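Speaker notes: the market garden ledgers
Local history evening, online session, May 12, 2020

Hi everyone, can you all hear me? (Wait for Lamai to give the thumbs up.) Lovely. I'm Dilani Rathnayake, I'm talking to you from my kitchen, and if the kettle goes off that's my son and I've already told him.

Start with the ledger. Hold it up to the camera, spine first, then open at the marker.

So this is a grocer's account book, and I've been living with it for two years now. It was kept by a shopkeeper named Areck, who bought vegetables from the Chinese market gardeners along the creek and sold them on to half the town. He was a terrible speller and a very good bookkeeper, which I've decided is the combination you want. There are 2371 entries in it. Every one has a date, a quantity, a price and, if we're lucky, a name.

Now, the name bit. Areck wrote down what he heard. The same man can turn up as Ah Lim, Allim, Lim and, on one memorable page, Mr Helim (pause, people usually laugh). For years the town histories just said "the Chinamen at the creek" and left it there, as if it was one fellow with a lot of cabbages. Once you sort the spellings out you get 12 separate growers, and they start behaving like neighbours. They go quiet at New Year. One of them drops out of the book every winter and comes back in spring with seed to sell. Two of them clearly can't stand each other, or at least they never deliver on the same morning!

Slide: page from April, the flood week.

I love this page. The creek came up and you can see the prices jump, and then there's nothing at all for nine days. Then a single line: "cabbage, 30, Lim, paid in full." He'd lost most of a season and Areck gave him the full price on thirty muddy cabbages. I don't want to make too much of it. Areck charged the same man for a broken crate a fortnight later. But I did get a bit teary in the reading room.

How we matched the names. Keep this short, Karthik says I always go on.

There are two Karthiks on this project, by the way. Karthik Dewan did the transcription with me, and Karthik Seneviratne looked after the rate books. We call them Ledger Karthik and Rates Karthik and they've been very gracious about it. Rates Karthik found that the land was leased from a family called Mulder, who owned everything from the bridge to the racecourse, and the Mulder rent receipts give proper signatures for some of the growers, in characters. Malsha Uddin took those to a retired translator she knew and we had real names back inside a month. I'd been guessing for a year. So if you take one thing home, go and look at the landlord's papers. Everyone heads for the immigration files first, and fair enough, but landlords keep everything.
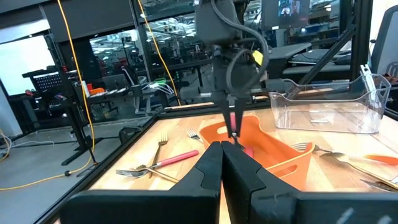
Where was I? Landlords. The other place worth a look is the hospital subscription lists. The growers gave money every year, more than some of the councillors did, and their names are printed in the annual reports right alongside everybody else's. Spelt wrong again, of course, though in a different way, so you do need your list of variants next to you.

What we still don't know. Be upfront here.

We've got hardly anything on wives or kids. There's one entry for ribbon and a slate, charged to Ah Lim's account, and I've stared at that line for hours. A daughter? A neighbour's girl? A present for Areck's own kids? I can't tell you. We also don't know where the joss house stood, except that an old survey plan has a small unlabelled square near the ford, and Lamai and I have a friendly bet on it. She says pump shed.

If your family had a shop, a farm or a carting business out that way, please check the shed. Old receipts, tins with labels, anything with handwriting on it. Don't clean it and don't flatten it, just ring me.

Stop sharing screen. Questions. If it's quiet, ask Malsha to tell the one about the translator and the laundry ticket.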